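和Hauke Fuchs谈下棋

Hauke Fuchs在Birnness教国际象棋已经18年。我和他约在下午四点，地点是他上课的小房间。他先给我倒茶，然后问我会不会下棋。我说，我只会走子。他说：“那很好，大部分人也是从这里开始的。”

他的学生现在有20个，最小的七岁，最大的是一位退休的面包师。我问他，教孩子和教老人有什么不同。他想了一会儿。“孩子输了会哭，五分钟以后就忘记。老人不哭，但是他一个星期都在想那一步。”

Fuchs自己学棋比较晚，那时他在Plideck当学徒，晚上没有事情做。同宿舍的Valentin Besson有一本旧棋谱，里面有324个残局。两个人用一个冬天把它做完了。“有些答案是印错的，”他说，“我们为了一个错误的答案吵了三天。”

我问他怎么看开局的背诵。他不太喜欢。他有一个学生叫Skye Cowie，十二岁，能背很多变化，可是对手走一步奇怪的棋，她就不知道怎么办。后来他让她只练习兵的残局，从十月练到春天。“她很生我的气，”他笑着说，“现在她常常赢我。”

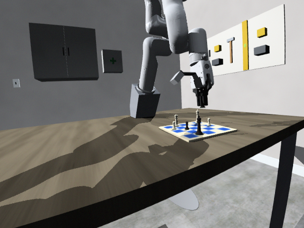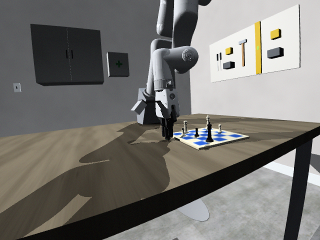
关于比赛，他的话不多。他认为孩子第一年不需要参加比赛，应该先学会把一盘棋下完，不要中间认输。他也要求学生写棋谱，用手写，字不好看也没有关系。他自己的本子放在柜子里，里面记了2,000盘棋，输的比赢的多。

我走之前，他和我下了一盘。我在第18步丢了后。他让我继续走。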